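The shoe problem was Lihua Shao's idea, and I'll admit I groaned when she pitched it. I coach the robotics club at Donnelly, we had a whole wall of ideas on sticky notes (soccer! a drummer! something with pancakes!), and she wanted to tidy slippers. Then she asked who in the club had a neat hallway at home, and that was pretty much the vote.

So slippers it was, from November on. We meet for 2 hours, twice a week, and by the time I sat down to write this on Apr 9, 2019, the kids had a notebook with nearly 60 pages of grasp notes in it. Most of those pages are about straps. Straps bend, they squash, they slide out of your fingers, and a slide sandal behaves nothing like a closed-toe slipper.
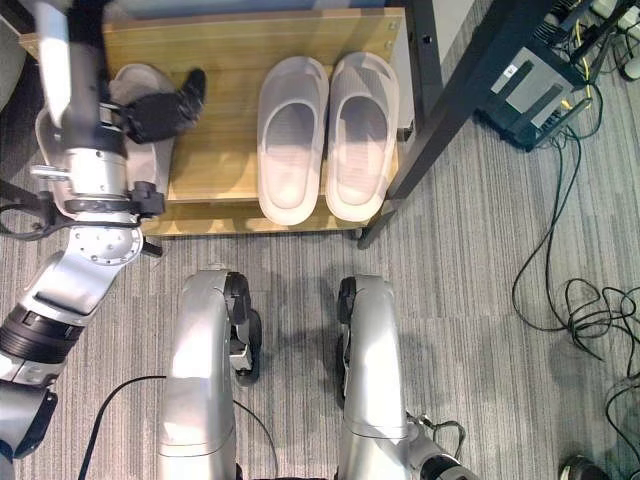
Slippers and a lot of gray carpet at Donnelly.

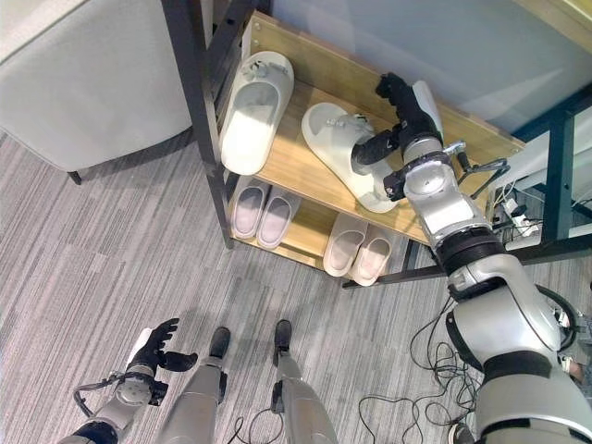
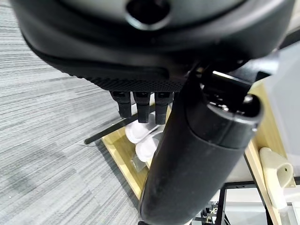 Lộc Ngô runs the software side, and he's the calmest sixteen-year-old I've ever met. His rule is four tries per shoe, then you stop and talk. I used to think that was too strict (I'm a "one more go!" person) but the talking is where the good stuff happens. Last month an argument over which finger should close first ate an entire meeting, and I went home happier than I'd been in weeks.

The Pilia Open is six weeks off and we're entered in the household class, up against the Tranari team, who beat us badly last year with a dish-stacking routine. Lihua has already drawn our T-shirt. It has a slipper on it, with wings, and I've ordered mine in a large.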